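Guditz Opens Its Chore Test to Everyone

Saveo, 12/1/21 – Can a robot tidy up after breakfast yet? Sometimes, and we're thrilled to show how far it has come! Guditz today released Oltimia, a free set of 17 simulated household chores that lets any lab find out how its robot arm copes with a cluttered table.

The chores sound easy: pick up a bottle, move a bowl, put things back where they belong. For a machine they are still hard work, and a crowded tabletop makes them harder.

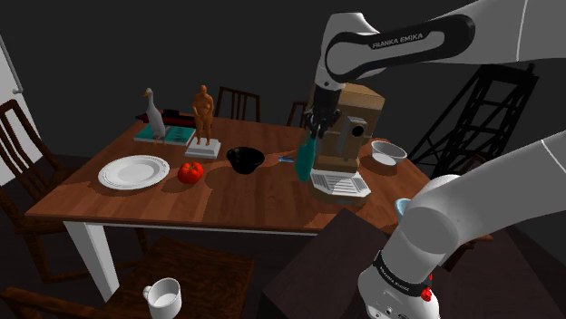
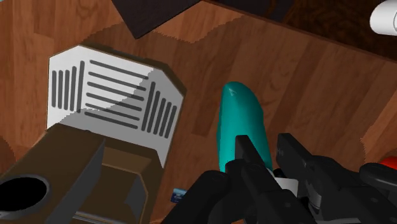 Simulated tabletop work in Oltimia. First picture: the arm holding a bottle next to an espresso machine. Second: the gripper at a teal object, close up.

In trials with our partner Poduval, the arm made over 1,629 attempts. It did well with single items on a clear surface. Two chores, stacking bowls and hanging a mug on a hook, beat it nearly every time – and those are the ones our team most wants to see solved.

A machine that clears the whole kitchen is still some way off, and shop-floor jobs such as restocking shelves come next on our list. We plan to add the first of them in March.

Oltimia can be downloaded from the Guditz website starting today.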